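The Patience of Folding

In a converted flat over a bakery in Estness, people are paid to fold cloth all morning so that a machine may one day do it without them

By Fidel Ledesma
12 Mar 2023

The smell of bread comes up through the floor until ten o'clock, and after that it is only the smell of clean cotton. Ingrid Dvorak does not notice either of them anymore. She has managed the recording rooms of Tultness since the company moved here in October, and when I arrive she is on her knees, looking for a bed sheet that somebody has put in the wrong pile.

"It is a problem," she tells me. "The sheet has been used two times today already. If it goes back in the pile, it will be used again, and then we have too much of this sheet."

Too much of one sheet is a serious matter in this house. Tultness collects examples for learning systems. Its clients are companies who build robots for homes and laundries, and what they want to buy is not a robot program in the old sense, with each movement written down by an engineer. They want recordings of hands doing a job well, many of them, with many different cloths, on many different tables. A model is then trained on these recordings and must find by itself what they have in common. If the same sheet comes back too often, the model learns the sheet and does not learn folding.

I had imagined a laboratory. The rooms look more like the home of a family who is about to receive guests. There are beds, kitchen tables, a sofa with a blanket on the back. In each room one person works alone with a gripper in each hand, picking up a corner, laying it down, smoothing, turning, picking up again.

The grippers are the first thing a visitor wants to touch. They are light, and they close when you squeeze the handle. You hold one and your own fingers become useless, and for the first minutes you feel like a child with mittens. A camera rides on the tool and looks over the jaws at the work. Because a robot arm can carry the same kind of jaws and the same kind of camera, what the person records is close to what the robot would see when it tries the job itself. No arm is needed for the recording. This makes the work much cheaper, and it lets the company go into places where no arm would fit through the door.

Dvorak came to this from a hotel. For many years she trained the housekeeping staff at the Namport, a large house near the harbor, and she still judges a folded towel from the doorway. When she was first shown the grippers she thought they were a joke. She folded a pillowcase with them in front of the two founders and needed so long that one of them went out to take a phone call and came back before she was done.

"I was ashamed," she says. "Then I did it again at home, in my head, before sleeping. The next day it was better."

She found that she had to forget most of what her hands knew. A person folding a shirt uses the chin, the stomach, the side of the little finger. She lets the cloth fall and catches it. With two grippers there is only pinch, carry and release. Every trick of the hotel had to be taken apart and built again from these three movements, and some of the tricks could not be built again at all. The fitted sheet is still on a list on her office wall with a question mark beside it.

Flat cloth goes best. In the room where I spend most of the morning, the job is to fold printed cottons on a low surface and put each one aside. The worker in this room does not wish to speak while she records, and I understand why after I watch for a quarter of an hour. She takes a corner, stops, and looks. Then she moves the corner across in one slow arc and sets it down on the other corner. There is a rhythm in it, and a question from a journalist would break the rhythm.

Slowness was a decision. In the first weeks the recorders were paid for each finished piece, and they became very fast, and the clients complained. Fast hands make small corrections which the camera does not catch well. The cloth is suddenly flat and it is not possible to say what made it flat. Now people are paid by the hour. A session lasts 40 minutes and then there is a pause, which Dvorak enforces like a school teacher. The squeezing is hard on the thumb.

The view from the tool is strange until you get used to it. The lens is very wide and makes a round picture, with the gripper itself always in the lower middle and the room bent around it. Dvorak reviews these pictures every afternoon on a big screen, with a cup of tea, and she can tell who has recorded only from the manner of approaching the cloth. One of her people always comes in from the side. Another one waits above the fold like a bird above the water. She does not correct these habits. The engineers have asked her to leave them.

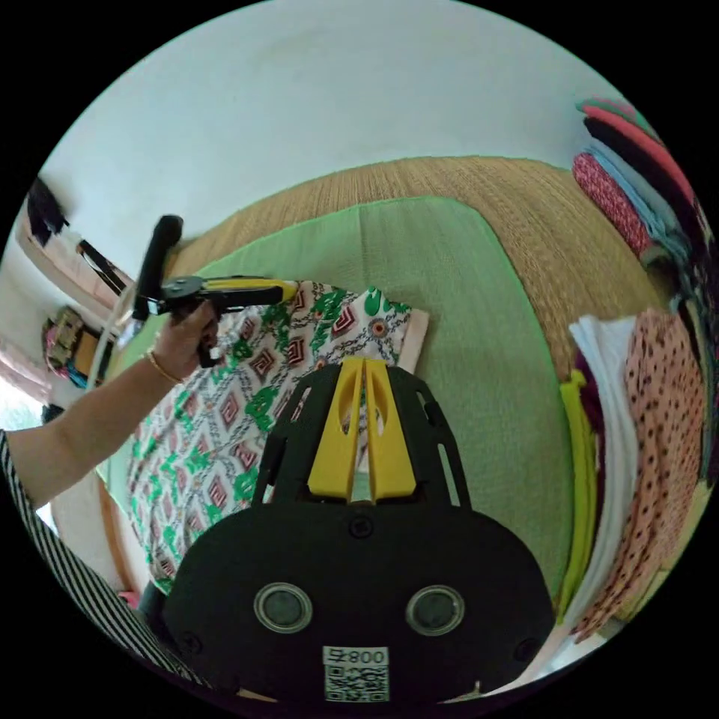 The mistakes are also kept

At a client called Ruiz-Ortega, which builds machines for commercial laundries, I was told by telephone that the most valuable part of what they buy is the part where something goes wrong. A corner slips. The fold lands crooked. The recorder must then open it and do it again, and all of this stays in the file.

It was not so in the beginning. Like most people, the recorders wanted to show their best work, and when a fold failed they stopped, threw the piece back and started fresh. The model that was trained on these clean recordings folded nicely until the first slip. After the first slip it had no idea what to do. It had never seen anybody in trouble. It held the corner in the air and shook a little.

So now there is a rule that the recorder finishes what she has started, with up to three attempts at the same fold. Dvorak had to explain this rule many times. It goes against pride, she says, and it went against her own pride also. In the Namport a crooked towel was taken away before a guest could see it. Here the crooked towel is labeled, stored and sent to a client who is glad to have it.

The labeling is done in the back room, by the same people, in rotation. They watch a recording and mark where each attempt begins and ends, and whether the fold was good. "Good" caused a long argument. One recorder accepted an edge that was off by the width of a finger and another recorder did not. In the end they took a real pile, sorted it together on the floor, photographed the worst piece that everyone could accept and hung the photo over the desk.

Where the cloth comes from

Buying fabric takes a whole day of Dvorak's week. She goes to charity shops, to the market, to a widow in the next street who is giving up sewing. She looks for what she calls difficult friends: thin cotton with a busy print, where the eye cannot find the edge; shiny lining that slides off itself; a knit that stretches when you lift it. Plain white sheets are difficult too, because a white fold on a white sheet has almost no line to follow.

She also changes what is under the cloth. A mat, a bare table, a bedspread. A robot that has seen only one table believes that all cloth lives on this table, and when the table is changed it puts the jaws down too high or too low. Some recorders have begun to work in their own homes for this reason, with a set of grippers in a suitcase. Dvorak likes what comes back from there. The rooms have bags on the wall and doors left open, and the light changes when a cloud passes. The engineers like it as well, though one of them complained about a cat.

I ask her if it troubles her that the machine may take the work of the women she trained. She thinks for a long time. She says that in the hotel the bad backs came from the beds and the bad hands from the towels, and that she would have given the towels away gladly. About the wages she is less sure. She has asked this question to the founders and was not satisfied with what they said, and she intends to ask it again.

Before I leave, she lets me try. I choose a tea towel, the smallest thing in the basket, and I squeeze, and miss, and squeeze. The first corner goes across well enough. The second one slips from the jaws and falls open on the table. I look at her to ask if we should stop.

"Continue, please," says Ingrid Dvorak. "It is recording."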